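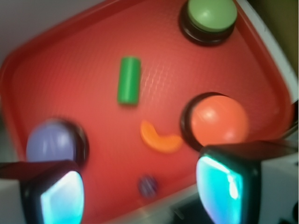 A red tray with a ball and a short green cylinder.

Trí Đào has been running the evening bread class in Grarkberg since March, and he still weighs the salt twice. "I left it out once at the bakery," he says. "A whole batch, 20 loaves. You can't fix that afterward."

He learned the trade at Maurya, a small bakery near the Kanside bridge, where his shift started at 2 in the morning. He stayed until his knees gave him trouble, then took a desk job and baked at home.

The class uses one basic recipe: 1000 grams of flour, water, salt and a spoonful of starter. Students make it every week until they stop looking at the sheet. "People want to do olives and walnuts right away," Đào says. "I tell them to wait. If the plain loaf is flat, the walnut loaf will be flat too." 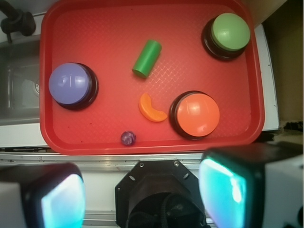 Fekska Adult Learning – Evening Classes Department

Most of the questions he gets are about starter. Students worry that they have killed it, usually after a vacation. He tells them to pour off the gray liquid, feed it and give it a few days. "Mine sat in the fridge for most of a winter," he says. "It smelled like nail polish. It came back."

He is less patient about ovens. A home oven can be off by a lot, he says, and a cheap thermometer will show it. He also wants people to bake darker than they are used to. "They take it out when it's tan – that's too early. Leave it in."
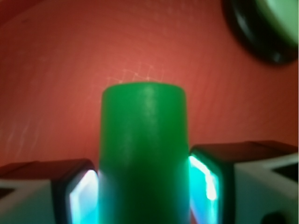
The green cylinder, upright.

The department asked him to add a rye class in the fall. He has said yes, but wants a second oven first, as the old one only fits around four loaves and students end up waiting for their turn. He has asked for one twice. "They said they would look at the budget," he says.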